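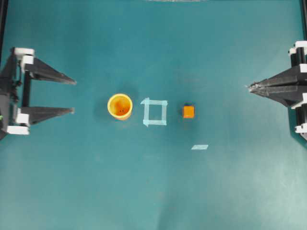
Two arms, one cup, one cube and a taped square at the Tistero bench.

About Rirkex

By Iwona Zalewska
Updated April

Print this page | E-mail this page

Rirkex tries out grippers for people who are about to buy some. We also do arms, cameras and the controllers that are supposed to keep the other two on speaking terms. Clients send us hardware and a list of what the brochure promised. We send back a report, usually shorter than the brochure.

The company was started by Necati Ateş and Serpil Kılıçarslan, who had both spent years at a packaging plant watching expensive machines drop things. Necati still builds the benches. Serpil writes the test plans and is the person to call if you disagree with your results. Bring a sandwich.

Our basic test is called Tistero, after a word on a crate that none of us could read. It is played on a teal table with a cup, a small cube and a square of pale blue tape. Things have to end up in the square. Visitors tend to look a little let down by this, and then they ask to try it themselves with the hand controls, and then it is lunchtime.

Each pair of grippers gets 200 tries at the cube and 400 at the cup. Fingers that like a cube are often hopeless with a round rim, so we report the two separately. Yiğit Gezer keeps the log, which stood at 3742 runs the last time he let anyone see it. A near miss goes down as a miss. Touching the tape is allowed. Sitting on it is discussed.

Kumudini Marikar looks after cameras and controllers. She joined us from Sönmez, where she tuned arms that painted doors, and she has strong views on cable lag that she will share at any hour. Her comparison of overhead views took around 600 runs and cost us one cup.

We don't sell grippers or take a cut from anyone who does. We are a small shop with two benches, and the wait for a slot is generally a few weeks. Write to Serpil with the model, the mounting pattern and what you want it to pick up. If the answer is "everything," please say so early.

Recent items
Pointed fingers or flat ones: notes from the cube test
Pririne controller, second look
What to pack when you ship us an arm
Why we stopped using the shiny table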